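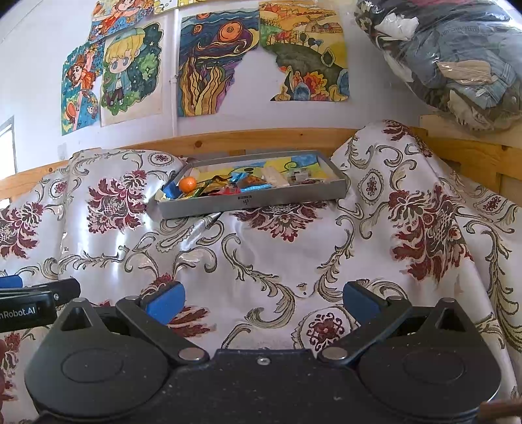 What is in the room when a student arrives?

A made-up bed, a lamp, a desk, two towels and a welcome tray with fruit and snacks. Sheets are changed every week. Students bring their own toiletries and drawing supplies.

About Skerkton House

Skerkton House is a boarding house for students at the Findero School of Drawing. We have 11 bedrooms on two floors, a shared kitchen and a laundry room in the basement. Most of our students are between 16 and 19 and stay for one term or two. For many of them it is the first time living away from home.

The house was opened by Nest Gough, who taught the foundation class at Findero before she took over the building. It had been the Van Dijk family's home and later a set of offices. She still runs it, does the room assignments herself and answers the phone most mornings.

The rooms

We buy bedding and furniture secondhand when it is in good shape, so the rooms do not match. Some have patterned satin bedspreads, some have plain quilts. Bed frames are whatever we could find that was solid. If a student wants to bring a bedspread or pillow from home, we store ours in the hall closet until they leave.

Drawings go up on the walls. We allow this in every bedroom and we do not limit how many. Students are welcome to hang cartoon characters, landscapes, class studies, cut-out shapes or half-finished sheets. We ask for paper tape or removable putty, no nails, and nothing on the pipes or over a vent. When a student moves out, they can take their work with them or leave it for the next person. Quite a few leave something. Drawings that come down go into the flat files on the second floor, and at the last count we had 400 of them. Each April we hang a selection in the front hall, and families are invited to come and look.

The welcome tray

Every new student finds a tray on the bed. It is a shallow tray with a printed sheet laid in the bottom, and on top of that go a piece of fruit and a mix of small wrapped things: a bag of something salty or sweet, a few candies, a little box or packet. We started doing this after noticing that students who came in on late trains had missed dinner and did not like to ask. The tray goes back to the kitchen when it is empty.

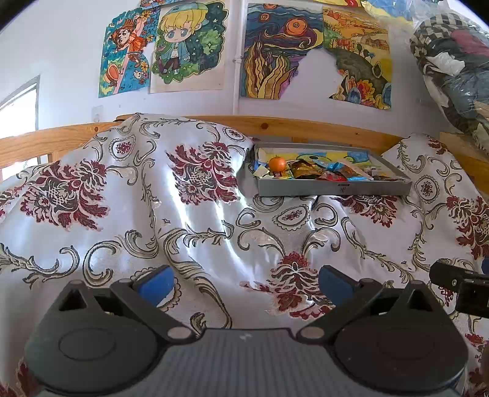
Welcome tray with a mandarin, snacks and small wrapped sweets.

Please tell us about allergies on the arrival form. We pack a separate tray for anyone who needs one and put the student's name on it. Last year we made up 83 trays, including those for weekend workshop guests.

Meals and the kitchen

Breakfast is included and is set out from 7 to 9. Dinner is served on school nights. At other times students may cook for themselves, provided they wash up and label what they put in the refrigerator. Snacks are fine in the bedrooms. Hot food stays downstairs.

Keeping the rooms in order

Students make their own beds and sweep their own floors. Staff come in once a week for sheets and trash, and they knock first. We do not move anything on a desk or take anything off a wall.

Where we are

We are at 121 Drondier Street, a short walk from the Findero studios. The bus stops at the corner. To see a room before you apply, call the house in the morning and ask for Nest.

Page last updated Jan 16, 2024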